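Arance stacking cell: progress report to Hukside
2 July 2026

What went wrong

I'll start with the bad bit, as you've all heard we had a stop. During the long run the gripper let go of a block late, and the arm carried on up as if it had released cleanly. The tower went over and the arm tripped its force limit — which is what we want it to do, so at least the safety side behaved! It had managed 518 cycles out of a planned 2000 by then. No damage and no one near it (the guard was shut).

I blame the Holovko driver, mostly. It reports "open" as soon as the command goes out, so we were lifting some 200 milliseconds too early. I've put in a wait on the real finger position and dropped the lift speed as well, and I've been back over the same job with the red, yellow and green blocks and the black square.

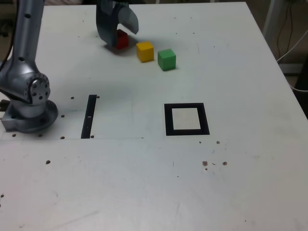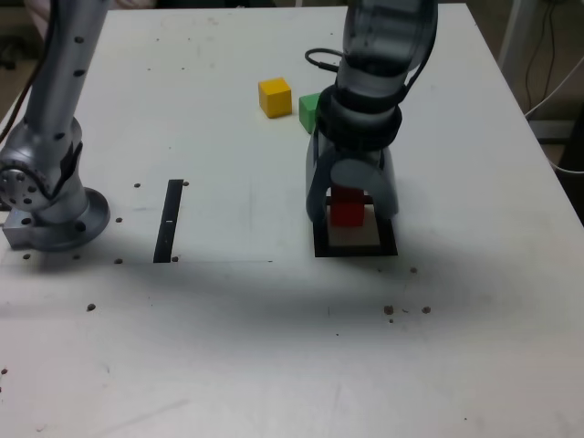
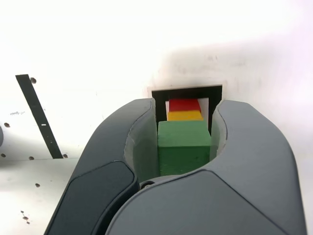
What's next

A fresh run of 300 cycles at the slow speed, then the full 2000 if I like the logs. Grandari have promised a driver fix in August, but I'd rather keep our own check in even after that. Budget hasn't moved. I do need a decision on the spare finger set, please.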